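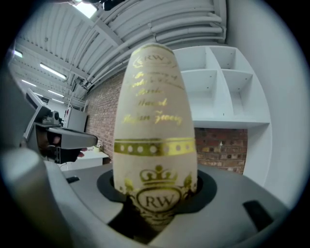

**¿Por qué salta de golpe la posición de una pinza de mano en mitad de una grabación?**

Lo más frecuente es que el sistema pierda las referencias visuales durante un instante y, al recuperarlas, coloque la pinza en otro sitio. El movimiento de la mano fue continuo, pero la trayectoria guardada tiene un escalón. Si ese escalón llega a un brazo sin filtrar, el brazo intenta recorrerlo a toda velocidad.

---

## Salto en la trayectoria de la pinza izquierda y parada de emergencia al reproducirla

**Kenna Strachan** · 10 de abril de 2025

¡Hola a todos! Llevo poco tiempo en el foro y ya me habéis ahorrado muchísimas horas (el hilo de Nerkville sobre calibración es una joya, lo tengo impreso). Ahora me toca preguntar a mí.

Grabamos demostraciones con dos pinzas de mano, cada una con su cubo de marcadores, y después reproducimos las trayectorias en un brazo con controlador Vakora. Hasta ahora todo iba de maravilla, de verdad que da gusto ver cómo el brazo repite un gesto tuyo. Pero en la última serie, una toma de 3922 fotogramas, la pinza izquierda pega un salto de 12 cm entre el fotograma 923 y el siguiente. La derecha sale perfecta.

Lo malo es que no lo vimos en la gráfica, porque la escala estaba puesta para toda la sala y el escalón parecía una rayita. Lanzamos la reproducción, el brazo dio un latigazo hacia la mesa y saltó la parada de emergencia. No había nadie dentro de la zona y el brazo está bien, aunque el dedo de la pinza quedó con una marca y a mí se me subió el corazón a la garganta.
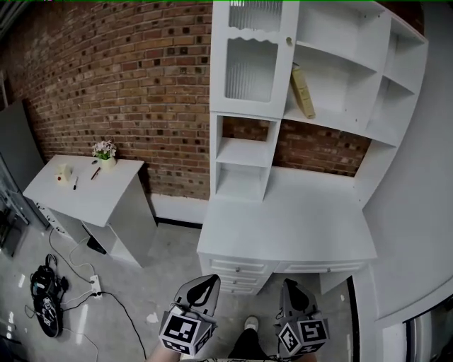

He repetido la toma tres veces con el mismo recorrido. En dos de ellas vuelve a aparecer el salto, siempre en la izquierda y siempre cuando cruzo las manos para pasar un objeto de una a otra. He cambiado el cable, he reiniciado el registro y he limpiado las lentes con un paño de microfibra. Sigue igual.

Mis dudas:

- ¿Puede venir de los marcadores, o tendría que mirar antes la sincronización entre cámaras?
- ¿Hay forma de salvar la toma o la tiro?
- ¿Qué límite ponéis vosotros en el brazo para que un dato malo no llegue a los motores?

Cualquier pista me vale, ¡gracias de antemano!

---

**Guoqing Shao**

¡Qué buen informe, Kenna! Con el número de fotograma y el gesto concreto ya tienes medio trabajo hecho.

Yo apostaría por los marcadores. Al cruzar las manos, una pinza tapa parte del cubo de la otra y puede quedar una sola cara a la vista. Con una única cara plana y algo lejana, el cálculo de orientación admite dos soluciones casi igual de buenas, y el programa puede elegir la equivocada. Si además tu punto de control está en la punta del dedo, un error de giro en el cubo se convierte en un desplazamiento grande en la punta. Eso cuadra bastante con tus 12 cm.

Para comprobarlo:

1. Abre el registro en el 923 y mira cuántas caras del cubo izquierdo se detectaron justo antes y justo después.
2. Dibuja por separado la posición del cubo y la de la punta. Si el cubo apenas se mueve y la punta sale disparada, es la orientación.
3. Compara los relojes de las dos cámaras en un tramo tranquilo. Un desfase suele ensuciar la toma entera, sobre todo en los gestos rápidos, y tú describes algo muy localizado.

Sobre salvar la toma: si el hueco es muy corto y los dos lados son fiables, puedes interpolar. Si coincide con el momento en que el objeto cambia de mano, yo la descartaría. Ahí está precisamente lo que quieres que el brazo aprenda, y una curva inventada le enseña otra cosa.

Y la parte que más me importa: pon el filtro **antes** del brazo. Un control que rechace el archivo completo cuando la velocidad entre dos muestras supera lo que puede hacer una mano. Aparte, el límite de velocidad del propio controlador, que debe seguir activo aunque el archivo haya pasado el control. La primera reproducción, siempre lenta y con la zona despejada. La parada de emergencia hizo su trabajo, pero conviene que le llegue poca faena.

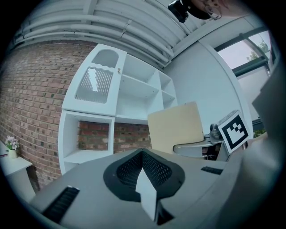

*Pinza de mano en primer plano; al fondo, un marcador cuadrado blanco y negro junto a la mesa.*

Si puedes, graba una toma corta cruzando las manos muy despacio y gira un poco la muñeca izquierda para que asome una segunda cara. ¡Me encantaría ver esa gráfica!

---

**Torquil Innes**

A mí me pasó con Tillman y lo arreglé reinstalando. Prueba eso. También puede ser la luz, en mi taller por la tarde entra mucho reflejo.

---

**So-yul Myung**

Muy de acuerdo con Guoqing. Lo de reinstalar no lo haría todavía, Kenna: puedes perder la calibración y luego no sabrás qué cambió. Haz copia antes de tocar nada.

Lo de la luz sí merece un vistazo. Si la impresión de los marcadores tiene brillo, un reflejo puede borrar una cara en ciertos ángulos. El papel mate va estupendamente y se cambia en un rato (pégalo bien plano, que las burbujas también dan guerra, y recalibra después).

Nosotros usamos el visor de Brikex con la gráfica de velocidad en lugar de la de posición. ¡Los saltos se ven como agujas! Desde entonces revisamos cada archivo ahí antes de acercarnos al brazo.

Y revisa la fijación de ese dedo marcado antes de volver a grabar o reproducir. Tras un golpe puede quedar algo girado sin que se note a simple vista.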